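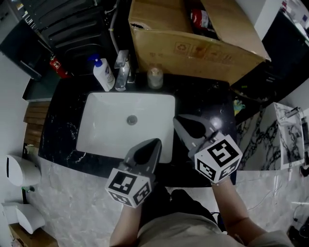
The sink is where every shared office finally falls out with itself, according to Minoru Ebihara, and Pillus has decided to take him at his word.

The workplace supply company today announced Citlow, a cleaning plan for the small sinks that sit in break rooms, studios and back corridors and belong, on paper, to everyone. It opens to customers in November.

Under the plan, a Pillus crew visits four times a month. The crew scrubs the basin, clears the drain, wipes down the faucet and counter, refills the soap and paper towels, and finds a home for whatever has been parked next to the sink "just for now." Pillus has found that "just for now" can last through two office managers and a change of carpet.

"People will happily argue over the thermostat for an hour," said Vichien Wongsuwan, who runs the new service. "Ask who wiped the counter last and they all remember a phone call."

Pillus tried the plan over the spring with 200 workplaces. Crews logged 3,893 visits and a large number of mugs, several of which were claimed. The most common request was for more soap. The second was for a sign asking colleagues to rinse their dishes. Pillus does not supply signs. Customers already had plenty, some of them laminated.

The plan covers stone, steel and tile counters. Marble gets a mild cleaner and a soft cloth, and crews will politely move any lemon, vinegar or scouring pad left within reach of it. Cardboard boxes are taken off the counter only after the customer says where they should go. Crews will ask twice.

Citlow does not cover refrigerators. Wongsuwan said the company had looked into it and would prefer not to discuss what it saw.

Pillus has room for 900 workplaces in the first round. Current customers can add the plan to their regular supply order, and new customers can book a first visit through the Pillus service desk, which opens at 8 a.m. and has its own sink.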